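상자 하나 비우는 데 반나절 걸리는 사람 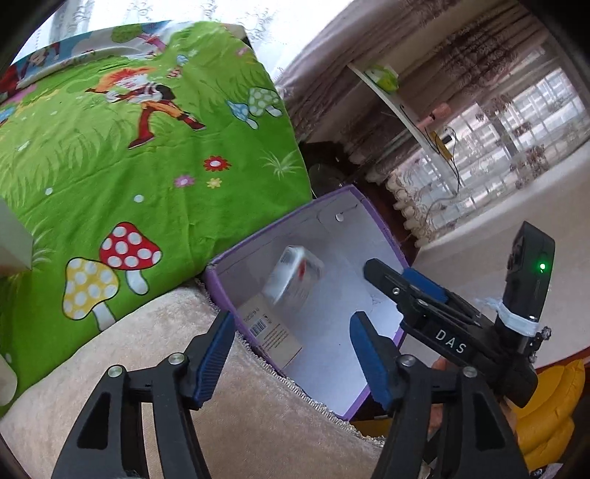

보라색 테두리 상자. 카펫 위에서 정리 중. 초록 담요는 일단 그대로.

4월 들어서 미루고 미루던 방 정리 드디어 시작했다. 급하게 쓰는 글이라 두서 없음 주의. 저녁에 밥 올려놓고 22분 타이머 맞춰놓고 쓰는 중.

원래 계획은 이랬다. 옷장부터 하고, 책상 하고, 마지막에 자잘한 것들. 근데 옷장 문 열자마자 닫았다. 오늘은 아니다 싶어서... 그래서 제일 만만한 얕은 상자부터. 뚜껑 없는 거. 안쪽은 하얗고 테두리만 보라색인데 은근 마음에 든다. 벽에 작은 구멍도 하나 뚫려 있고. 바코드 라벨은 아직도 안 뗐다. 떼면 끈적이 남을까봐 무서워서 그냥 둠. 혹시 라벨 깔끔하게 떼는 법 아시는 분? 드라이기는 예전에 다른 상자에 해봤는데 종이만 벗겨지고 풀은 그대로였다. 식용유는 왠지 하기 싫고.

이 상자가 왜 골치냐면 방 여기저기 돌아다니던 것들이 다 여기로 모인다. 영수증, 머리끈, 짝 없는 단추, 언제 받았는지도 모르는 소포장. 구겨진 휴지는 도대체 왜 맨날 들어가 있는 건지. 쓰레기통이 바로 옆인데. 하얀 포장에 빨간 표시 있는 작은 것도 버릴까 말까 한참 고민. 이런 게 제일 어렵다. 큰 건 오히려 금방 버리는데.

아 그리고 담요. 만화 그림 잔뜩 있는 연두... 아니 그냥 쨍한 초록색 담요. 주황 머리 캐릭터가 줄무늬 옷 입고 풀밭 뛰어가는 그림이다. 솔레다드(Soledad)가 놀러 왔을 때 보고 이거 몇 살 때부터 쓴 거냐고 한참 웃었음. 그래도 못 버린다. 낮잠용으로 이만한 게 없음. 세탁하고 개서 넣어야 되는데 개는 건 내일의 내가 하겠지.

카펫은 크림색이라 부스러기 떨어지면 바로 티 난다. 정리하면서 단추 하나 굴러가서 무릎으로 기어다니며 찾았다. 침대 밑에서 나옴. 그 김에 침대 밑도 보게 됐는데... 거긴 다음 글에 쓸게요. 먼지가 좀 심각했다.

나름 이번에 정한 규칙. 상자 하나당 35분 넘기지 않기. 넘으면 그냥 덮어두고 다음 거로 가기. 근데 첫 상자부터 53분 썼다. 추억의 영수증 읽느라고. 5년 전에 산 슬리퍼 영수증을 왜 정독하고 있었는지 모르겟다.

레안드로(Leandro)는 상자째로 서랍에 넣으면 정리 끝이라고 하는데 그건 숨기는 거지 정리가 아니잖아. 근데 책상 서랍이 마침 딱 비어 있긴 하다. 흠.

남은 거: 책상 밑 전선, 화장품 샘플, 옷장(...). 전선은 묶는 끈부터 사야 되서 주말 지나고 할 듯. 샘플은 유통기한 지난 거 골라내기만 하면 된다.

타이머 울린다. 밥 푸러 감. 라벨 떼는 법 댓글 꼭 부탁드려요!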